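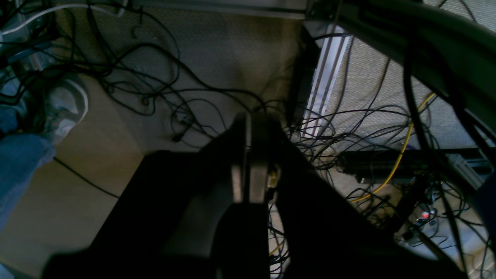 Department of Tourism and Local Studies, Mekonnen College

Sleeping Cheap in Zevness: who pays for the free campsite?

We picked this project after the town council closed the overnight car park at Drokel Bay, and we are so glad we did! Everybody in Zevness has an opinion on campervans, and most people were happy to stop and share it. We handed out 200 survey forms over 2 weekends, half to residents and half to visitors, and sat in on a Tuesday evening council meeting as well.

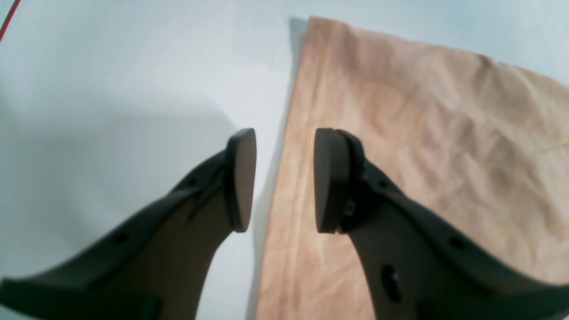

The visitors surprised us most. Many had parked for nothing but then bought meals, fuel and ferry tickets in town, and one couple had spent 700 dollars in the shops before moving on to Tidov. Residents worried far more about rubbish and the state of the public toilets than about anyone dodging a fee (the toilets came up again and again).

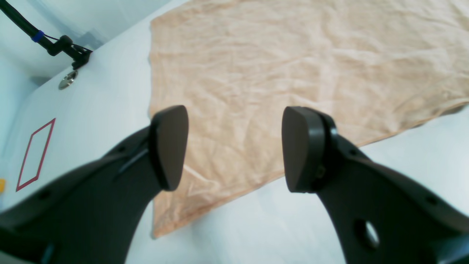 Beige cloth on a white tabletop.

We would love to see a small nightly charge tested next summer, with the money going straight to cleaning. Our next job is to put the same questions to people in Tidov, where camping has always been paid for.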